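Spent most of February swapping tools on the small arm and I've finally got enough to write it up. Short thread, mostly for people who asked which gripper to buy.

The arm is the same throughout. So is the controller, so are the speed limits. I only changed what was bolted to the wrist and the few lines of config that go with it.

First up was the Ultari two-finger gripper. Good build, easy to wire, comes with a sensible mounting plate. Grips a cube all day long. It needs clear space on both sides of whatever it's picking up, so anything close to a neighbour gets knocked before the fingers close.

You can get round that with a planning step that moves the neighbour first. I wrote one. It doubled the length of the job and I didn't enjoy maintaining it.

Second was a suction cup from Culport. Lovely on smooth flat tops, poor on foam. Foam leaks air. I tried a softer cup and a bigger pump and the bigger pump mainly made the room louder.

Hemi Hinds suggested sticking a bit of tape on top of each block so the cup had something to seal on. It works. It also means you're testing tape.

Third was the plain rod. No fingers, no air, no moving parts. It can't lift anything. All it does is push, and for sorting on a flat surface pushing covers more than I expected.

The rod cost me 9 quid in material and an afternoon on a borrowed lathe. If it wears down I'll make another one.

What I like most is that there's so little to go wrong. With the Ultari I was always asking whether a miss was the camera, the arm or the fingers. With the rod that list is one item shorter.

Downsides. Cylinders slide off to one side if you don't push through the middle. Stars catch on a point and turn. Hearts are worse than both, because the push you want depends on which way round they are.
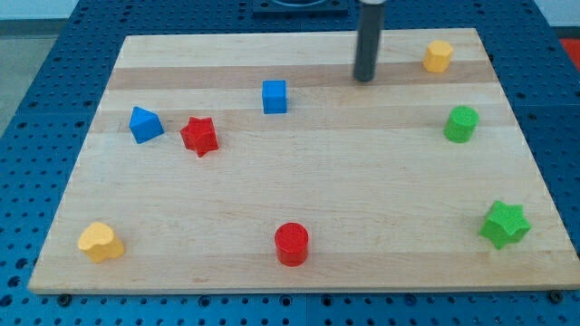

Saskia McPhee asked about tip height. I run it just clear of the wood. Any lower and a small error in the table calibration has you scraping the board, any higher and the short pieces start to tip over.

On software: I ran Losen for control with all three tools and had no complaints. Su was nicer to set up but I couldn't get a steady rate out of it on my old laptop. Might be fine on yours.

I logged 1,000 pushes with the rod before I changed anything. Still going through them. The misses are mostly down to where the push starts — the arm itself goes where it's told.

So if you need to stack, get the two-finger one. If your parts are smooth, try suction. If you're only moving things about on a flat board, make a rod first and see how far it gets you.

Config files for all 3 tools go up once I've tidied the comments. The camera mount drawing will be in the same folder.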